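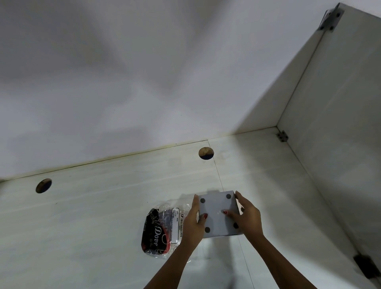 Storage Habits in Shared Student Housing
Project report, Avdale House group
3 January 2020

1. Background

Our project looked at how people in shared housing use closed cabinets. We worked in Avdale House, a student residence with 14 shared apartments. The work started in September with a short survey and went on with visits to the apartments that agreed to take part.

2. What we did

Each apartment was asked to empty one cabinet and put everything back in a way that made sense to the people living there. We wrote down what went in, which shelf it went on and whether it was still there two weeks later. In total we logged 342 items.

Food was left out. We wanted the other things – tissues, soap, chargers, small flat items that have no obvious place.

3. Results

Packages wrapped in plastic film were the hardest group to keep in order. They slide on a smooth white shelf and do not stack well. A pack of tissues often ended up lying next to whatever had been put in last. Printed labels helped only when they faced the door.

Thin, square objects caused a different problem. Most people laid them flat, and then other things were piled on top. Those with small round feet at the corners were easier to pick up again, as fingers could get under the edge. In the apartments that stood flat items upright against a side panel, fewer were reported missing at the second visit.

We also tried the Foley dividers in four cabinets. They worked on deep shelves but took up too much room on narrow ones.

4. Problems

Two apartments dropped out before the second visit. Our item list had no category for half-used packages, so these were entered in different ways by different group members – we corrected this later, but some entries are still uncertain.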